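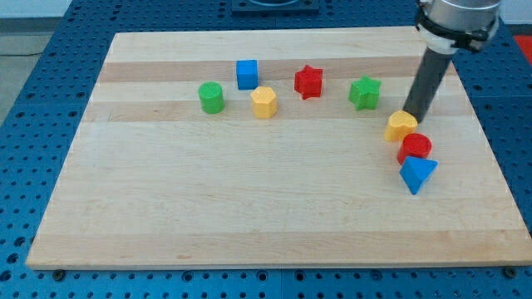

Workshop notes: shape blocks and edge-glued boards

September 12, 2021

The Nandstead workshop has finished revising its shape block set, and the drawings are now in the shared folder under job 561. The set goes out to the toy library with a matching play board. Members who made blocks to the March drawings should read the changes before starting another batch, as the two versions do not mix well.

The outlines are unchanged: cylinder, cube, hexagonal prism, five-pointed star and heart. Colours remain red, green, blue and yellow, and no colour is tied to a shape. A red star and a green star are the same part and should sit on each other without overhang. The same applies to the cylinders.

The main change is to the edges. In March the cube was drawn with sharp corners, which chipped in use and marked the boards. It now has a small radius on every edge, enough to feel with a fingertip but small enough to leave the faces looking square. The hexagonal prism has the same treatment at the top and bottom only. Its vertical edges stay crisp, as rounding them made the prism hard to tell from a cylinder by touch.

The star needed the most work. The first version had narrow points, and two of them failed the drop test. The points are now shorter and blunter and the inner corners are filled slightly. It looks chunkier than the old one, and it stands more firmly.

Fine concentric ridges on the top face of a cylinder are acceptable. Several members have asked whether to sand them out. There is no need, provided a cloth drawn across the face does not catch. Sanding by hand tends to dome the top, and a domed cylinder will not stack.

The board

Maple strips, edge-glued, remain the standard. Antigoni Papadakis has rewritten the glue-up sheet and her main points are as follows.

Sort the strips for straightness first and colour second. A darker strip among pale ones is not a fault and should not be rejected. If there is only one, place it near an edge, where it is less distracting when the blocks are being sorted.

Alternate the clamps above and below the work. Boards clamped from one side only have come out cupped, and a cupped board rocks on a flat table. Check with a straightedge in both directions before the glue sets.

Leave the front edge thick and square. A bevel was tried and made the board awkward to pick up. Break the corner with two passes of fine paper and stop there.

Remove layout marks before oiling. Pencil left on the surface is sealed in by the first coat and can then only be scraped out. Scuffs are less serious on a board already in use — they can wait for the next re-oiling.

Perforated table tops are suitable for assembly and checking. For glue-up, cover the holes with paper first, or squeeze-out will run into them. Do not use the perforations as a squareness reference unless the top itself has been checked.

Stock

Javeck oil is on the second shelf, code 2083. The Flinus clamps are back from repair and may be booked at the desk. Maple offcuts are in the rack under bin number 2355, and any strip shorter than the board length should go back there after cutting.

Completed sets should be left with Antigoni, with the maker's initials on the underside of the board.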